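**Chores desk: are the machines ready for the dishes?**

Every September we get the same letters asking whether a robot can take over the kitchen yet, and every September the answer has been no. This year the answer is still no, but it has gotten more interesting, so the item is longer than usual.

The short version is that machines are now fairly good at one chore at a time, in a place laid out for them. They are poor at a whole kitchen after dinner. The gap between those two is where most of the money is going.

Start with the shop floor, where the job is easier. Grutham has had an arm on its packing line since spring. It takes boxed hinges off a belt and sets them in a carton, and it does 700 cartons on a normal shift. The boxes are all one size and they all arrive facing the same way. When a box comes down the belt crushed or on its side, the arm stops and a light comes on, and a person walks over and fixes it. The line manager told us she is happy with that. She has one person watching the line and doing the labels as well, where before she had two lifting all day.

Julley tried something harder. They wanted an arm in the staff canteen to clear mugs from the tables and put them on a rack to drain. They ran it for four weeks and then moved it to the back room for more work. The trouble was the mugs. People bring their own, so there were tall ones, squat ones, ones with no handle and a few with a spoon left in. The arm did well with the plain white canteen mugs and badly with nearly everything else. It also had no idea what to do with a mug that was still half full, and the floor got mopped a lot.

Nayeli Hinojosa spent part of the fall with the people at Beltrán, who work only on home chores, and she came back with a useful way to look at it. A chore is really a string of small jobs. To put a cup on a drying rack you have to find the cup, decide how to hold it, pick it up, turn it over, find a free post and let go without knocking the cup next to it. If each of those steps goes right nine times in ten, the whole chore goes right a bit more than half the time. You would not keep a dishwasher like that.

Turning the cup over is the step that gives the most trouble. A person does it with a roll of the wrist and never thinks about it. An arm often has to grab the cup from an odd side first so it has room to turn, and a handle can get in the way. See-through plastic is another problem, as many cameras judge the edge of it badly.

Practice seems to help more than clever parts do. Beltrán's rule is 1000 tries at a chore before anyone talks about results, and for the cup rack they went on to 1425. They also move things around between tries and leave other items on the table, so the machine can't just learn one spot by heart. It is slow, dull work and there is no way around it so far.

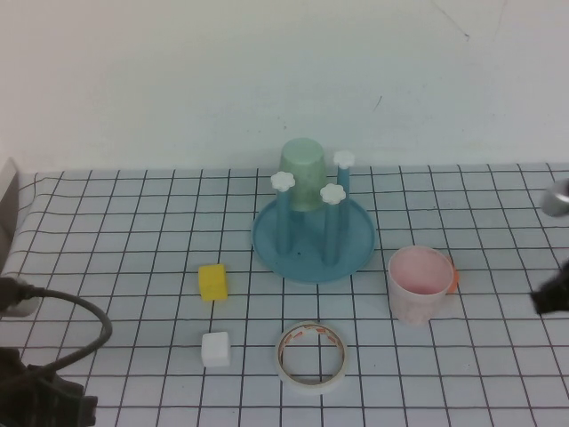
Jessie Mowat thinks we are asking the wrong question. She wrote to say that a rack with one cup on it was never the chore she wanted rid of, and that she would pay good money for a machine that could carry laundry up two flights of stairs, even if it folded nothing and took all afternoon. Dishes she doesn't mind — she listens to the radio while she does them.

We have had several letters along those lines. Stairs are a separate problem, and most of the arms we have looked at are bolted to a table. Evard says it has a base that can manage a single step, up or down, with an empty basket. We have asked to see it with a full one and will report back if they agree.

For now, if you are thinking of buying something, a regular dishwasher is still the better deal. Send your own list of chores to the desk, with the worst one first.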